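Skinham Hall > Meetings > Kitchen Group

Home News Bookings Kitchen Group Minutes Contact
Search this site Enter keywords Go

Kitchen Group – minutes of the meeting held 12/11/2022 in the small room

Chair: Ward Michiels. Six members present. Apologies had come in from the Yilma supper club, who sent their notes by email.

1. Last minutes
Agreed as written, apart from the spelling of Cutine, now put right.

2. The new kitchen
Everyone was delighted with how the kitchen is looking! Ward said he had walked in on Monday evening, put the lights on and just stood there grinning. The glossy white worktop bounces the light about beautifully, and the big window makes that whole corner a pleasure to work in. The Cutine fitters were thanked warmly for their patience over the tall side panel next to the fridge, which had to be made to our own measurements.

The final bill came to 3,000 pounds, with 200 held back until the plinth and the pantry door are done. The kitchen fund now stands at 1,273 pounds. It was agreed to keep this for shelves and a decent set of pans, and to look at prices in March.

3. Fridge and freezer
A long and cheerful talk about the fridge. The supper club love the pull-out drawer at the bottom, and asked that it be kept clear for their frozen bread on club nights. Others have been using it to chill drinks in a hurry, and there was a good deal of laughter about who had left what in there.

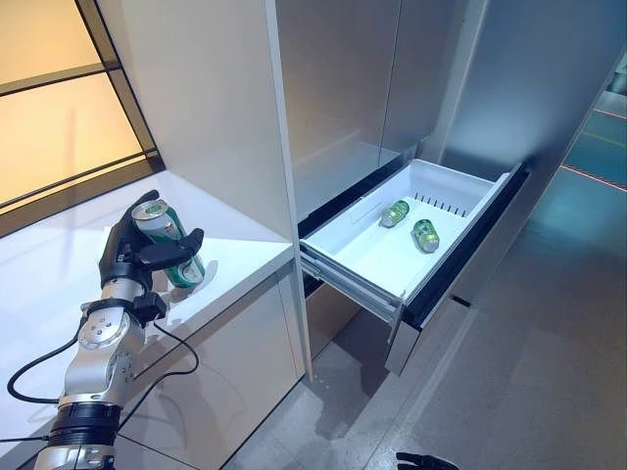

Cans are fine in the fridge itself but should be taken out of the freezer drawer and stood on the worktop before anyone locks up. They can split if they freeze solid, and then there is the bin to scrub. Anyone putting food in the drawer is asked to lay it flat and check the drawer slides fully home, as the seal needs to meet all the way along.

The Trekon order of soft drinks for the winter socials was agreed, same quantity as last time. Ward to ring them about delivery before noon, as nobody can be at the hall later on.

ACTION: Ward – Trekon delivery. Supper club – labels for the fridge shelves.

4. Cleaning
The white doors show fingermarks, but a damp cloth and a dry one afterwards brings them up a treat. Steel doors to be wiped along the grain, no scouring pads please. A new rota will go up by the hatch, with two names for each week.

5. Any other business
A kettle has been offered and gladly accepted. The old tea towels are to go for rags. It was suggested that we hold an open morning so the rest of Skinham can see the kitchen, with cake, and this went down very well indeed. Date to be fixed once the plinth is on.

Next meeting: first Monday of next month, same room – bring ideas for the open morning.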